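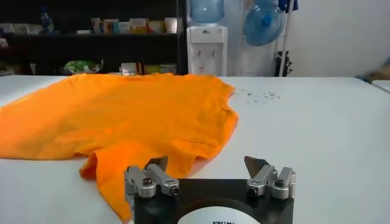

An orange T-shirt on a white table.

How does a ship know where it is?

Long ago, a navy sailor far out at sea had no map on a screen, so he looked up at the sun and the stars and did some rather tricky sums (and if it was cloudy, well, he had to make his best guess and wait for morning!).

Today a navy ship listens to satellites high above the Earth. Each one sends out a radio signal, and the ship works out how long that signal took to arrive. With four or more of them it can find its own place on the map, even if the nearest harbour is 2,000 kilometres away.

Sailors still learn to use the stars, though, in case the signals stop. Next time you're out on a clear February evening, see if you can find the North Star.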